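Setting Up Your Plorkenham Site Safety Logbook
Part 2: Before your first road crew signs in
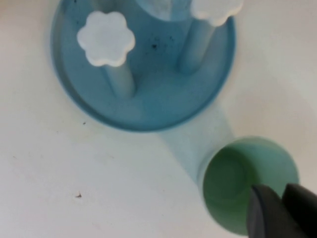

2.1 Adding your work zones

Welcome back! By now you should have your account open and your company name showing in the top corner (if it still says "New user", go back to Part 1 and save your details again). Set aside a quiet half hour for this part, with a cup of tea if you can manage it.

1. Open the Sites page and choose Add a work zone.
2. Type the name your crews really use for it. If everyone says "Wornberg bypass", call it that, and put the contract title in the Notes box.
3. Enter the speed limit past the works. For a temporary limit of 40 mph, type 40 and tick Temporary.
4. Press Save, and wait for the green bar before you leave the page.

Note: A work zone can hold up to 1000 sign-ins. After that the logbook starts a fresh volume by itself, and the old one stays in your archive.

2.2 Naming your supervisors

Every zone needs 2 supervisors, one for days and one for nights, even if you only plan to work days. We know it feels like extra typing on a small job, but the night name is the one that gets the out-of-hours alerts.

1. Choose People, then Supervisors.
2. Enter each name as it appears on the person's safety card. Accents matter here, so Oanh Diệp and Oanh Diep would be kept as two different people.
3. Add a mobile number and press Send test. The text message should arrive within a minute or so.

Caution: Do not let a crew start work until both test messages have been answered. The logbook will let you carry on without them, but your zone stays amber and no alerts go out.

2.3 Printing the gate sheet

Choose Print, then Gate sheet. Pin it somewhere dry at the crew entrance, at a height everyone can read comfortably. If the code won't scan, print it again at full size and turn off "Fit to page".

Traffic plans and lane closures are covered in Part 3.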